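Cendton library to lend desks to residents working from home

October 11, 2020

Cendton residents who have been working or studying at the kitchen table will soon be able to borrow a proper desk from the town library.

The library will begin taking requests next week. A desk can be kept for 3 months and renewed once, as long as no one else is waiting. There is no charge for people with a library card, but borrowers have to arrange their own pickup.

Most of the furniture comes from the former county tax office in Drulbridge, which closed in January. The county agreed to hand over what was left in the building instead of sending it to auction. Moving and cleaning cost $2,449, paid from the library's equipment budget.

"We had calls all summer from parents with two kids in online classes and one table," said library director Grethe Holst. "We lend out cake pans and snowshoes already. A desk is bigger, but the paperwork is the same."

Households with school-age children will be served first. After that, requests will be filled in the order they come in. Some of the desks are scratched, Holst said, and borrowers will not be billed for ordinary wear.

Pavithra Kartha, who teaches seventh grade in Cendton, asked the town in August to look for spare furniture. She said several of her students had been doing schoolwork on their beds. "Chairs are the next problem," she said. The library has no chairs to lend so far.

Request forms are at the front counter and can also be dropped in the book return on Onsri Street. Borrowers should measure their doorways first - the desks do not come apart.
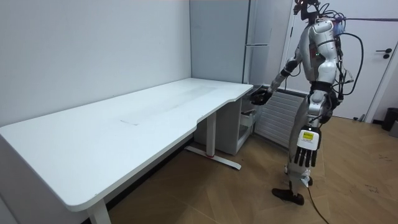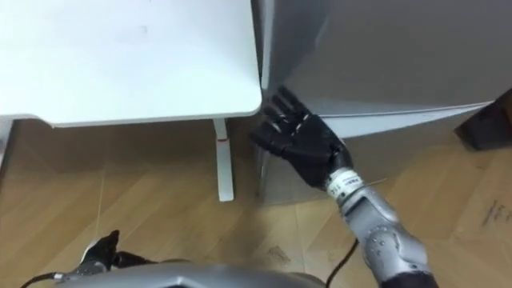
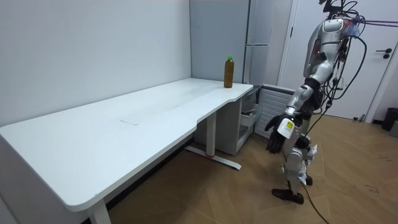

A white desk, seen in three views.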